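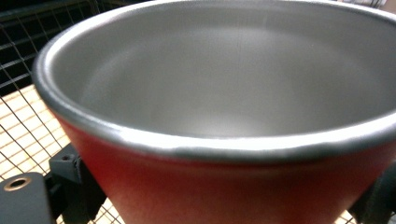
Filed under: Robot software, Work notes

I spent most of August on the pose tracker, and most of that on shiny metal. Our tracker finds corner points in each video frame, matches them to the last frame, and works out how the gripper moved. A brushed metal bowl gives it very few real corners. What it gives instead is highlights, and highlights slide along the rim as the camera moves. The tracker takes them for fixed points and the path drifts.

We had 942 clips in the kitchen set, and 102 of them failed the drift check. Eldana went through the failed ones and found that 47 were bowls or pots held close to the lens.

My first fix was to drop any point brighter than a set limit. It helped with the rims but also threw out good points on white countertops, so I took it out again.

The second fix was Hiwot's idea. We mask the fingers and whatever is held between them, and track only on the background. Wire racks and shelf edges are good for this – lots of crossings – although a regular grid can match one square over if the motion is fast. I added a check against the gyro for that case.

The mask now lives in its own step in Flillex, before matching. It adds two minutes to a full run, which I can live with. I still need to rerun the old clips and write up the settings for Chaltu, who takes over the planner side next.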